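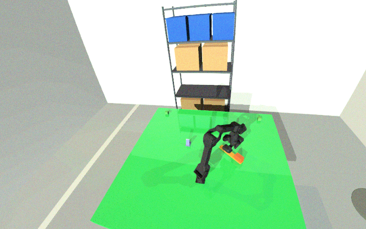 How to Sharpen a Kitchen Knife on a Whetstone

Filed under: Kitchen Basics, Tools & Care

A dull knife slips off an onion and needs more force than it should. Sharpening one at home takes about 20 minutes the first few times, less once your hands know the angle.

What you need

A two-sided stone, coarse on one side and fine on the other. I use one from Wokmont. Get a stone at least 8 inches long if you can, as short ones make you stop and start. You also need a dish towel, a bowl of water and a sheet of newspaper.

Step 1. Soak the stone

Put it in the bowl until it stops giving off bubbles. Some stones should only be splashed, so check the leaflet first.

Step 2. Set it up

Fold the damp towel on the counter and put the stone on it, coarse side up. Push it with your palm. If it slides, wring out the towel and try again.

Step 3. Find the angle

Lay the blade flat, then lift the spine until you could slip two stacked quarters under it. That is close enough for most kitchen knives. Khải Nông, who taught me, colors the edge with a marker before starting. If the ink comes off only near the top of the bevel, lift the spine a little. If it comes off only at the very edge, lower it.

Step 4. Work the first side

Put two fingers on the flat of the blade and push away from you, edge first, with light pressure. Sweep from heel to tip so the whole edge touches the stone. Keep going until you feel a slight roughness – the burr – along the other side. Feel for it by moving your thumb off the edge, never along it.

Step 5. Switch sides

Turn the knife over and repeat until the burr moves back. Add water whenever the stone looks dry. Leave the gray mud where it is, it helps with the cutting.

Step 6. Finish on the fine side

Flip the stone and do the same again with less pressure. End with a few very light strokes, changing sides each time.

Step 7. Test and clean

Slice the newspaper from the top edge. If the blade catches, go back to the fine side for that spot. Wash and dry the knife by hand, and let the stone air-dry for a day before putting it away.

Serrated knives need a different tool.

Contact | © Clestodia | Back to top

We use cookies to remember your settings. Accept | Manage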